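Notebook, November -- head camera roll and the reach planner

Picking up from the Loltik branch, after the merge with the Kahraman scene set.

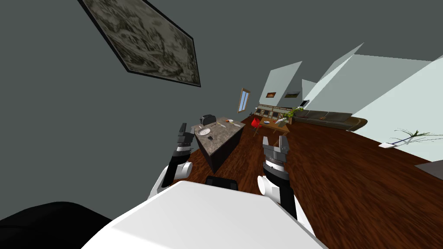
The reach planner has been rejecting goals it should accept, and only when the head camera has roll on it. With the camera level, the rejection rate on the kitchen goals is where we left it last month. With roll added, it climbs fast. I spent the morning assuming the collision meshes for the arms were stale after the merge. They aren't. I reloaded both arms from the source files, checked the link names against the planner's list, and got the same rejections. The render itself looks fine to me: the island, the red chair and the low table with the blue bowl are all tilted together, along with the far window, so the renderer is applying the rotation once and in one place. Whatever is wrong comes after that.

Next suspect was the self-filter, the part that masks the robot's own body out of the depth image before we build the occupancy grid. It takes the joint state and the camera pose and paints out anything belonging to the robot. If the camera pose it gets is missing the roll, the mask lands in the wrong place and part of the white torso shell stays in the cloud as an obstacle. The planner then thinks there is a wall right in front of the shoulders and refuses to move.

Dumped the mask and laid it over the depth image. The mask is level. So that's it, or most of it.

Cause: the filter node builds its own camera transform from pan and tilt and never asks the transform tree. It was written for the Fikthorpe head, which had two joints. The new head has three and the third one is just dropped. No warning in the log, because the message still parses.

Changed the filter to look up the full transform at the image timestamp. First try crashed on startup since the tree isn't filled yet when the first depth message arrives. Added a wait with a 400 ms timeout, and if it expires we skip the message and log it. Don't raise this without asking me -- the controller watchdog trips at 800 ms and I would like to keep some room.

Reran the tabletop goals, 293 in the set, same seeds as before. Before the fix, 70 rejected with "start state in collision". After, none with that message. There are still rejections for goals that are out of reach, and those match the level-camera run one for one, so I'm leaving them alone.

Oğuzhan Avcı asked whether the grasp scorer has the same problem. I looked and it does its own lookup through the tree, so no. The point cloud cropper I haven't checked. It has a function with nearly the same name as the broken one and I don't trust it.

To do:
Check the cropper.
Delete the two-joint helper so it can't be imported again.
Add a rolled-camera case to the nightly tests. At the moment every test scene is level.
Ask Flinddale if their fork still uses the old head -- if so the helper moves there.

Fix is on the branch, not merged. Oğuzhan to review.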